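Sim notebook, Harville house scenes
25 April 2024

Overnight batch came back with 74 episodes finished out of the usual run, and the rest marked "timeout, no contact." I would have been happy to believe that, except the log was the same size as always, and a robot that spends its whole time budget doing nothing should at least produce a shorter log. Opened it over coffee. The arms had been in contact with something at nearly every step. The contact filter just didn't have a name for what they were touching, so it wrote nothing down and went home.

What changed since the last good batch, as far as I can tell:
- New build of the physics layer (Werel), pulled in when we moved the Bowen robot over to it.
- Collision meshes for the Harville house regenerated from the art files.
- My own edit to the approach planner, which I would like to rule out first, for reasons of vanity.

I put the old planner back and ran the same seeds. Same failure, same steps. So my edit is innocent, or guilty of something else.

Then stepped through one of the bad episodes by hand with the viewer up. The task is dull on purpose: drive to the panel, stop short, lower a gripper over it with the fingers open, hold, back off. Wrist views first looked normal to me and I nearly closed the file.

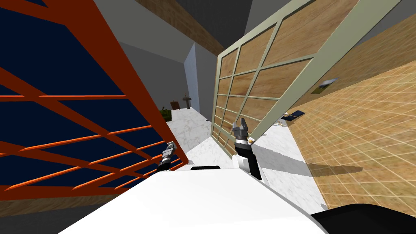
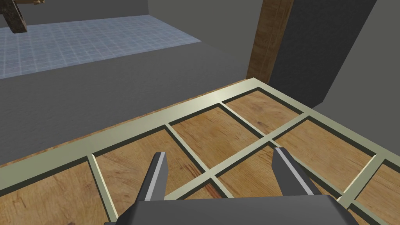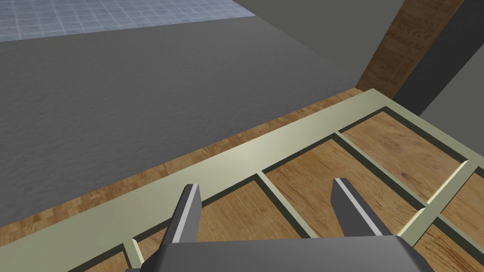

Bowen view first, then two from the wrist.

The fault is in how the panel's collision mesh was made. The art file has it as a frame with rails standing a little proud of the wood, and the mesh tool is supposed to keep the rails and the cells as separate convex pieces. After the regeneration it wrapped the lot in one hull and added padding on top, so the physics thinks there is a slab hovering over the whole thing. The wrist views are no help in seeing this. The fingers are spread with nothing between them and the sage-green rails run along underneath, all very peaceful, while the contact list for the same episode is full of an unnamed body. Turned on the collision overlay and there was the slab, in the cheerful pink we picked for "should never be visible."

Once the gripper pushes into the padding, the solver pushes back. The arm controller sees a position error and pushes harder. This goes on politely until the force passes the limit, and the limit is where it stops being only a mesh bug.

The safety stop did not fire. It should have. The stop reads the filtered contact list, and the filter drops bodies with no name, and the slab has no name. So we had an arm pressing on a solid object at 2000 N (simulated, thank you) and a stop routine reporting that all was calm. In the worst episode the base gave up before the arm did and the whole robot tipped. It lay on its side until the timeout, which the log duly called "no contact."

I don't like this one. The mesh is a bad file and bad files get fixed. The stop code is the same code that goes onto the Wornstead arm in October, and there the unnamed thing could be a person's forearm.

Fixes, in the order I did them:

1. Stop routine now reads the raw contact list. Names are for the log only. Unknown body counts as contact and trips at the low threshold.
2. Filter no longer drops unnamed bodies. It writes "unnamed" and the body index. Ugly, and it makes the log longer. Good.
3. Mesh tool: put the old convex split setting back for the Harville set, padding to zero. The Werel build had changed the default and the release notes do mention it, in the part I skimmed.
4. Added a tilt check on the base. Past 30 degrees the episode ends and is marked as a fall, in that word.

Reran the bad seeds with fix 1 only, slab still in place, to see whether the stop would catch it. It tripped on every one, a few steps after first touch. Then with the mesh fixed as well: no trips, gripper goes down, holds, backs off. One seed still ends early with a contact between the left arm and the orange lattice. That one has a name and a reason, and the planner is mine, so see above about vanity.

Not done:
- The other houses were built with the same mesh tool on the same day. Assume slabs until checked.
- The old batches. Anything marked "no contact" since the Werel build is suspect. I have pulled the last 3 out of the shared folder and left a note where they were.
- Stop test for the Wornstead arm needs a case with an unnamed body. We test it against a table, a box and a wall, all with lovely clear names.
- Ask whoever set the force limit where the number came from. Fairly sure it was me.

Batch restarted with all four fixes, seeds unchanged. Overlay left on for tonight, so if the thumbnails come out pink, stop the run and message me.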